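Section 6. Preparing the Work Surface for Tabletop Handling
Stundura Two-Finger Station, User Manual 3135, revised May 18, 2026

6.1 Scope

This section covers the layout of practice objects on the work surface, the checks made before the arm is enabled, and the rules for reaching into the work area. It applies to all stations fitted with the wrist camera. Stations without a wrist camera are covered in Section 7.

Only persons who have signed the station log as operators may carry out steps 6.3 and 6.4. Observers stay behind the floor line while the arm is enabled.

6.2 Before you start

1. Turn the mode switch to HOLD and wait for the amber light.
2. Press the emergency stop, check that the drive light goes out, then release the stop. Do this at the start of every shift, even if the station was left running.
3. Inspect both finger pads. Replace any pad that is torn, glazed or lifting at the tip. Order part 173 for the pad set.
4. Wipe the camera window with a dry lint-free cloth. Do not use solvent.
5. Check that all fasteners on the finger mounts are seated. A loose finger shifts the grip point and makes the stored calibration invalid.

CAUTION: The drives can hold torque in HOLD. Do not push the arm aside by hand. Use the jog keys.

6.3 Laying out the objects

1. Place dishes first, then the small objects. A dish set down last tends to land on something.
2. Use only objects from the approved list. Toy food is approved if it has no sharp edges and no parts that come off under grip force. Glass, ceramic and filled containers are not approved.
3. Keep objects clear of the fingers at the start position. Soft objects need the same clearance as rigid ones.
4. Leave an open area large enough for the fingers to reach the surface. Objects may touch or overlap where the task sheet allows it.
5. Do not cover equipment controls with objects or cloths.
6. Look at the wrist camera view on the operator screen and compare it with the task sheet before you leave HOLD.

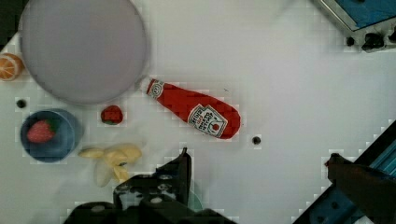 Figure 6-2. Wrist camera view with dishes and toy food laid out. Finger tips enter from the bottom and lower right.

Note: Small round objects can settle in the mounting holes of a drilled table top. If an object will not sit still, move it off the hole. Do not tape it down.

Note: Printed labels may be unreadable in the wrist view. Identify objects by shape and color on the task sheet, and do not write a task step that depends on reading a label.

6.4 Enabling the arm

1. Confirm that no hand, sleeve or tool is inside the work area.
2. Say "enabling" loudly enough for others at the station to hear, and wait for a reply from anyone within reach of the table.
3. Turn the mode switch to RUN.
4. Keep one hand at the emergency stop for the first complete pick and place. After that the operator may step back to the screen but must stay within reach of the stop.

WARNING: Never reach in to straighten an object while the switch is in RUN, including when the arm is standing still. A paused program can resume without a sound. Return to HOLD first - every time.

6.5 Dropped or jammed objects

If an object is dropped on the table, let the program finish its retreat move, then switch to HOLD and reset the object by hand. If an object is jammed between the fingers, press the emergency stop. Open the fingers with the manual release, not by pulling on the object. Inspect the pads as in 6.2, step 3, before the next run.

Fault code 1712 means that the finger drive has exceeded its current limit. Clear it once. If it returns in the same shift, tag the station out and report it to the Haldane service desk.

6.6 Records

Enter each layout change in the station log with the task sheet number and your initials. Requests to add an object to the approved list go to Efthymia Kalogeropoulos at the Follitham site, with a sample of the object attached. Log books are replaced each January and kept for 2 years.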